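Plotley Wiki > Robots > Teaching > Demonstration by hand and by remote

Showing a robot a task, which most of us just call "demoing", means moving the arm through a job yourself so that a program can learn from the recording. I've kept this entry for the Plotley wiki since February, so forgive me if it wanders a bit!

There are two main ways in. With hand guiding you grab the arm and push it where you want it to go. With remote control (teleoperation, if you like long words) you steer it with a controller, a headset or a smaller copy of the arm - and that one works in a simulator too, where a dropped cup costs you nothing.
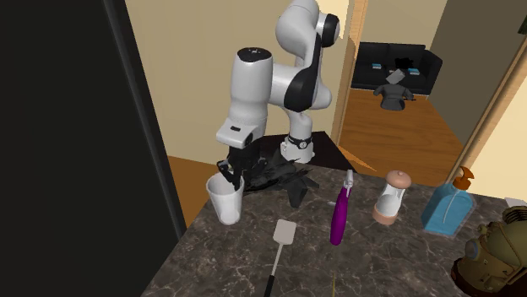
Simulated kitchen counter, gripper low beside a white cup.

Beginners always ask me how many demos they need. My first set in Kevness had 162 and the policy was hopeless; at 400 it began to behave. Clutter matters a lot as well. If you only ever record on a tidy table, the arm gets lost the moment a spatula or a bottle turns up, so I like a good messy one.

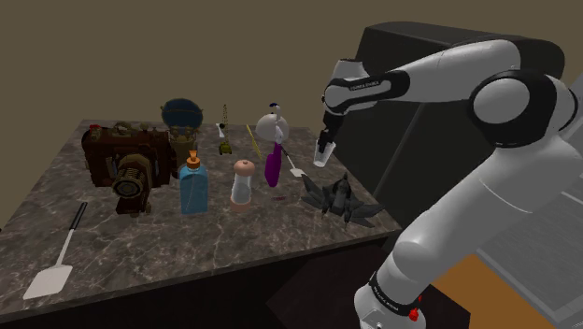 Higinio Hinojosa disagrees with me on numbers, and has written on the talk page that 1000 sloppy demos taught his arm less than a small set done slowly by one person, pauses and all.

Fair enough, I do rush. Slow recordings have their own trouble, though - long pauses can teach the arm to sit still, and I trim mine before training.

See also: Retden controller, Pramanik format

Contact the editors | © Plotley Wiki | Back to top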